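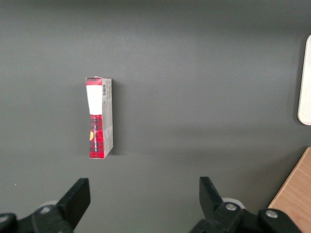 Comparing Two Finger Pads and Two Wrist Cameras for Picking Small Boxes

Project report, Cosimo Sartori and Rosario Valentini
Submitted 19 July 2018

1. Aim

The arm in the teaching lab came with one set of finger pads and one wrist camera. Earlier groups had trouble picking thin cartons that stand on end. The usual failure was that one finger touched first and knocked the box over before the other finger closed. We wanted to find out how much of this came from the pads and how much came from the camera estimate of where the box was.

2. Equipment

The gripper is a two-finger parallel type with screws through the linkages, so the pads can be changed without taking the gripper off the arm. We compared the flat black pads it came with (called "flat" below) and a softer ribbed pad sold under the name Stindura. The cameras were the Ramden, which was already fitted, and the Gazi, which has a wider lens. Both mount at the wrist and look down past the fingers. The controller was the same for every run.

For the object we used small upright cartons. The red and black tartan box was the main one. Plaid is hard on an edge detector because the printed lines are as strong as the real edges of the box, and the white label panel breaks up the pattern on one face. The narrow side is mostly white to light gray and gave us a cleaner edge to work with. The table is matte dark gray. We tried a shiny white board first and gave it up after the detector kept following reflections.

3. Method

A run started with the gripper open and the box standing in front of it. The program took one image, found the base of the box, moved in, closed, lifted, and held for a few seconds. A run was counted as a success if the box was still in the fingers at the end of the hold. If it fell over at any point the run was a failure, even when the gripper managed to grab it lying down.

Box positions came from a printed list. Rosario placed the boxes and Cosimo ran the program and kept the log. We did 229 runs in total. Of these, 136 used the flat pads and the rest used the ribbed pads. The split is uneven because one ribbed pad tore at the screw hole and we had to wait for another.

4. Results

The pads made less difference than we expected. Once the fingers were lined up with the box, both types held it. The ribbed pads were better when the grip was off center, and they left no marks on the cardboard. The flat pads dented two of the thinner cartons.

The camera mattered more. There were 57 failures, and most of them were knock-overs during the approach. With the Ramden these were spread over the whole work area. With the Gazi they were mainly near the edges of the view, where the lens bends straight lines. The shadow beside the box was also a problem for both cameras. In several runs the detector took it as part of the box and moved the grasp point sideways. Turning off one lamp helped.

We also changed the wait time between the image and the move. Going from no wait to 900 milliseconds got rid of blurred images but made no difference to the knock-overs.

5. Problems

The calibration for the Gazi was done only once. It should have been repeated after the pad change, when the camera bracket was bumped. Some of the later Gazi runs may be worse than they should be.

6. Next steps

In August we will repeat the Gazi runs with a new calibration and add a second image taken closer to the box. The log files and the position list are in the Lumorura folder on the lab computer.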